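Tips from the bench – small gripper arm edition

Posted 20 Nov 2019 by Wilfredo Policarpio

Quick ones this month, been at the shared shop most evenings getting the Skedau arm to behave and wrote these down on the back of a parts bag. No particular order.

Clamp the base before anything else. Two C-clamps, scrap of old mouse pad under each jaw so you don't chew up the table. I skipped it in July and the whole arm walked itself toward the edge, a little each run.

Label both ends of every cable. Masking tape, fat marker. Do it before you zip-tie.

Zip ties: leave slack at the wrist. More than looks right. Turn the wrist all the way one way, then all the way the other, THEN snug the tie. Clive Tunstall pulled a connector clean out of the board on ours and we spent an evening on the floor looking for the little plastic latch. Found it in his shoe.

Finger pads. Bare printed fingers are slick. Textured pads are worth the trouble, but degrease the finger first with rubbing alcohol and let it dry. Press the pad on and leave it overnight. If a corner lifts, peel the whole thing and start over, glue under a lifted corner never holds for me.

Practice object – use modeling clay. Cheap, doesn't roll off as fast as a ping pong ball, and if you squeeze too hard you can see exactly how hard. Mix up your leftover colors, who cares if it comes out muddy. Roll it, set it down, give it a light press so it stays put.

Mark your spot on the table. Tiny dots with a fine pen, in a loose ring a bit bigger than the ball. Don't draw a solid line, you'll be scrubbing it for a week. Dots come off a white top with alcohol and a rag (test a corner first, Clive's bench at home did not forgive him).
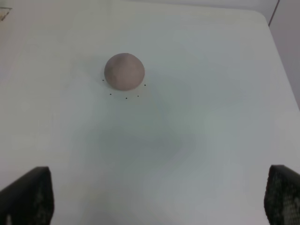 Start with the fingers wide open. Wider than you need. You can always close later, and knocking the ball off its marks on the way in means walking over and setting it again, and after the 24th time you will be in a mood.

Come in slow for the last bit. I set the approach at full speed, then drop it to a crawl for the last 5 cm. Bitach board lets you do this with one setting, on the older Pridach one you have to put in a second move. Either way write down teh number that worked.

Clay care. Keep it in a jar with a tight lid when you're done. Picks up every crumb and hair in the shop otherwise. Too soft? Fridge for a while. Too stiff, just work it in your hands. Don't leave it sitting on paper, goes greasy.

Wipe the table between sessions. Clay leaves a film and then things slide around on you. Dish soap, water, dry cloth. Not furniture polish!! Someone did that here.

Lights. Overhead lamp straight above the arm = big soft shadow right where you're working. Scoot the lamp back or add a second one off to the side. A clip-on desk lamp is plenty.

Screws – after the first hour of running go around and check all of them. Ours has 8 in the gripper alone and three were loose. Drop of blue threadlocker on the metal to metal ones only, keep it off plastic, it can crack it.

Save your settings somewhere that isn't the laptop. I had over 515 lines of moves and notes in one file and a coffee. Now it goes on a thumb drive taped inside the lid of the Fiadzo toolbox, new copy every time I pack up.

Kill switch goes where your left hand already is. Not behind the arm, not on the floor. Try reaching for it with your eyes closed, if you fumble move it.

Next month is drawer slides and that sticky vise, Clive has opinions. If you've got a better way of getting old foam tape off aluminum leave it in the comments, I'm down to dental floss and its slow going.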